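Forum index > Cells and maintenance > Grippers and tooling
Thread: Finger pads going fuzzy on CPU removal cell, replace or leave?
10 replies

gulizar_p
I look after a strip-down cell that takes processors out of old office desktops for resale. One arm, one two-finger gripper, wrist camera, a fixture for the case. It was set up by Tuncer before I joined and I have inherited a thin folder of notes.

Drops have gone up. In November we logged 36 drops in 1,000 picks. The month before it was fewer than half that. Most happen in the first few centimetres after the chip leaves the socket. The rest happen over the tray.

The finger pads have a fabric face and the edges are fraying. My manager says the pads are fine because they still grip. I would like to change them but they are glued on and it means taking the fingers off. Has anyone had drops from worn pads, or should I be looking somewhere else first?

Gripper force has not been changed. Recipe has not been changed. Air is not involved, it is all electric.

killavero_tech
Change the pads. You have a wear part that is visibly worn. Do that and then see if you still have a question.

volkan_o
I would not start there. Frayed edges do not matter much if the middle of the pad is sound. Check the play in the linkages first. Power off, close the fingers on a flat steel block, and try to rock each fingertip by hand. If one moves more than the other, you have a loose bolt or a worn pin, and the finger is twisting when it takes load. New pads will not cure that.

We run a similar cell at Jestum, only on server boards, and our drops were a pivot pin every time.

killavero_tech
Every time on your cell. She has fraying pads on hers.

gulizar_p
Thanks both. Did the rock test at the end of shift. The right finger is solid. The left has a small amount of movement at the pivot, I could feel it but not really see it. Bolts all felt tight with a hex key but I did not use a torque wrench as the notes don't give a figure.

guven_t
Don't guess the torque. Ask the gripper maker for the sheet, they will send it if you give them the serial number. Put a paint mark across every bolt head and onto the plate once they are set. Then you can see at a glance on a Sunday clean whether one has turned.

Also, what is your approach like? Does the arm pull straight up or does it tilt the chip?

gulizar_p
It is meant to be straight up, 20 mm, then over to the tray. The lever and frame are opened by hand before the case goes in, so the arm only does the lift.

volkan_o
"Meant to be" is the bit I would check. If the left finger has play, it will lag on contact, the right one gets there first and pushes the chip over. You end up lifting it on a slant. On sockets with the pins in the board that is bad news, you will bend pins before you drop enough chips for anyone to care.

Ea_K
I set up two of these at Barkum and I disagree with part of this. A bit of tilt on the way out is not always the gripper. If the case is not sitting flat in the fixture the board is at an angle and the chip only looks tilted in the camera. Put a level on the fixture, then on the board itself. Some of those cases have a dented bottom.

I do agree about the pins. Inspect the sockets if the boards are being sold on.

killavero_tech
Fixture, pivot, pads. We will be rebuilding the whole cell by Friday at this rate. Pads take an hour.

gulizar_p
Update. I did the lot, one at a time, with a run in between so I could tell what did what.

Fixture was level. Board was level in the cases I tried. So not that, but thank you Ea, it was quick to rule out.

Pivot: the maker sent the sheet. The left pivot bolt was under the figure. Took it out, cleaned the threads, new threadlock, set it to torque, paint marks on everything as Güven said. Play is gone to the hand. Ran 133 picks, two drops, both over the tray.

Pads: changed after that. Old glue came off with a plastic scraper and isopropyl. I cut the new ones from the same fabric and left them overnight under a clamp. Ran 117 picks, no drops. I know that isn't enough to prove much.

So I think Volkan was right about the lift and killavero was right about the tray, and I should have had both on the service list. I have added the rock test to the weekly sheet and pad changes to the monthly one.

Wrist camera on the gripper we fitted to the second arm, same type, next on my list for the same job. I have not touched this one yet. Pads are the same fabric and you can see the edges have gone the same way, more so on the left, where the braid is standing out. It does hold the chip by its sides, but the chip is tilted beside the socket, so I will do the level check and the rock test before I blame the pads. Lever is in the released position so it isn't catching on that. Volkan, if you have a part number for the pivot pins you used I would like to order a set before I take it apart.
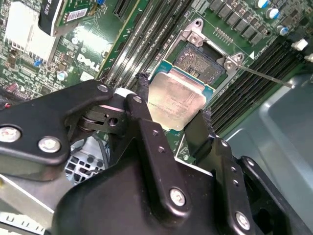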